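3.2 Mounting and looking after the wrist camera

Of everything in the Turna cell, the wrist camera gave us the most trouble and, once it was sorted, the most pleasure. It is a tiny thing on a folded steel bracket, and for the first part of the project we treated it as an afterthought. Kamil Šimko changed that by logging every failed grasp over 700 trials and reading the notes against the bracket's service record. Of those trials, 517 were run before the bracket was stiffened, and the drift in them is plain to see once you know where to look!

The cause was a pair of screws that crept loose as the wrist rolled. A turn too small to feel by hand moved the view enough to spoil the hand-eye calibration, and the arm would then close beside a handle. We now fit a thicker bracket with two locating pins, put thread lock on both screws, and leave a generous loop in the cable so that it never pulls at the plug when the wrist is at 90 degrees. Hayley Pickering's cable clip, cut from an offcut of nylon, has outlasted every bought one we tried.

Looking after the camera is wonderfully dull by comparison. The lens is wiped with a dry cloth before the first run of the morning, the pins are checked for play, and the arm visits a printed target for a short calibration pass. If the error has grown since the previous pass, we reseat the bracket and repeat. We have not had to go further than that since December.

Thin hanging objects are the hardest test of all this, and our favourite. Calligraphy brushes differ a good deal in thickness along their length, and a rack with carved posts leaves few clean paths in. The view from the wrist is also tilted for much of the approach, so upright things lean across it (Figure 4).
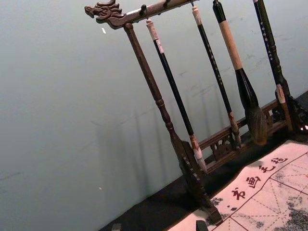 Figure 4. Wrist camera view of the brush rack and the gridded felt.

Tilt in itself does no harm, provided the camera sits where the calibration says it sits. The planner takes the wrist angle from the joint readings and turns the view upright before it looks for a handle. What it cannot undo is a bracket that has shifted since the last pass, and Ľudovít Rusnák has therefore added a check that stops the cell when the two estimates of the wall plane disagree. It is a few lines of code and we are delighted with it. The remaining weak spot is the plug, which we discuss with the gripper wiring in Section 3.3.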